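Hand-held gripper comparison: we need people to try them out

Posted by Mahsa Kermani, Ferngate

Hello! I'm looking for people to come and spend a morning or an afternoon picking things up and putting them down again with two different kinds of hand-held gripper, and then telling me which one they'd rather never see again. It's paid, it's sitting-or-standing work (your choice, though most people end up standing), and you don't need to know a thing about robots. I'd almost prefer it if you didn't.

A bit of background. We've been using the Adent grippers for our recordings since before I joined, and they're fine. My colleague Satish Kurup has been working on a second pair, which we call the Taltenness, with a softer squeeze and a longer jaw, and he is convinced it's kinder on the wrists. I'm less sure! We've argued about it over enough lunches that we've decided to do it properly, with 40 people who haven't already picked a side.

You'd do the same set of small household jobs with each pair. There's a break halfway through and the kettle is always on. After each round I'll ask you to mark a short sheet about how your hands feel, how often you had to have a second go, and whether the thing went where you meant it to.

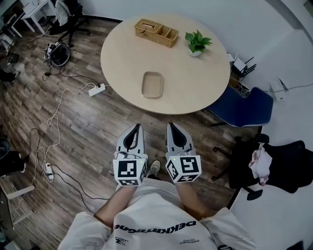

I've kept the jobs as close to ordinary tidying as I could, because that's what the recordings are for in the end. You hold one gripper in each hand and work at a table, with both sets of jaws pointing away from you, and each gripper carries a white housing with big square black-and-white markers so we can follow where your hands go. Try not to cover those with a sleeve – short sleeves like the white T-shirt are perfect. The things on the table are everyday stuff: a shallow tray, a wicker organiser with a tissue section and a couple of open compartments, a little potted plant. Moving the plant is everyone's least favourite so far, and pulling one tissue out through the slot (just one!) is the job where Satish and I disagree most about the results. We try a few different layouts, so don't bother planning it out beforehand.

Who I'm after: anyone over 18 who can comfortably use both hands for a couple of hours with rests. I'd very much like more left-handed people, and more people with small hands, as our first trial was mostly tall blokes from the Negri building downstairs and their scores were all rather alike. If you've got a sore wrist or shoulder at the moment, please wait and come to a later round. Glasses are fine, and so are long nails, but mention them when you write.

Sessions start at 9.30 or 1.30 and run for nearly 214 minutes with the breaks counted in. I know that's an odd number, it's what the timetable came out as. You get £100 for the full session, paid by bank transfer. If you have to stop early you're still paid for the part you did, and you don't have to tell me why.

We record your hands and the table, and your voice if you talk while you work (most people do, usually to the plant). Keegan Gagnon looks after the recordings and can send you the consent form in advance if you want to read it at home first.

We're in Room 252, up the stairs or the lift, second door after the printers. To put your name down, ring Ferngate reception and ask for me, or leave a note with Rhonda Zacharias at the front desk. Tell us which hand you write with and whether mornings or afternoons suit you. Friday afternoons are already full, sorry!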